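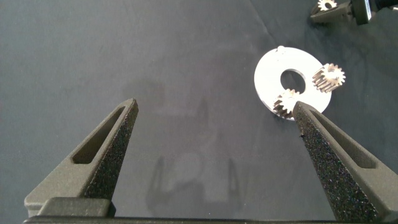
Rernlow makes and reconditions small gears for people who need a few of them, or a few hundred. Most of what we turn out would fit in your palm: spur gears, pinions, the odd bushing for a machine whose maker closed years ago. We lay work out on dark gray cloth, where small parts like the two bronze-tinted gears on their white ring are easy to see and don't get scratched. After that they go to inspection, then to packing.

## How we started

Chaltu Tufa opened the shop with 2 used hobbing machines and a bench in a shared building. The first regular customer was Dukden, a clock repair firm that needed replacement gears in batches too small for anyone else to quote. We still cut for them every January, when their yearly order comes in.

## What we do

- Spur gears and pinions, cut to drawing or copied from a worn sample
- Round, keyed and D-shaped bores
- Short runs, from a single piece up to 300
- Matching of gear and pinion pairs before shipping

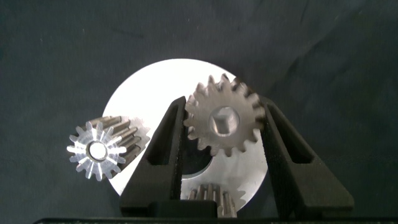

*Spur gear and pinion with a silver disc on the gray cloth.*

If you send us a sample, send the mating part too if you have it. A worn gear only gives us part of the tooth shape, and the other half of the pair usually fills in the rest. Broken pieces are fine. Please bag them separately and write the machine name on each bag.

## Where we are

The shop is on the ground floor of the Grukisik building, next door to Lý, who do our plating. Samples can be dropped off from 8 a.m. to 4 p.m. Quotes take around 3 working days. We keep drawings for every job, so repeat orders can be placed by job number alone.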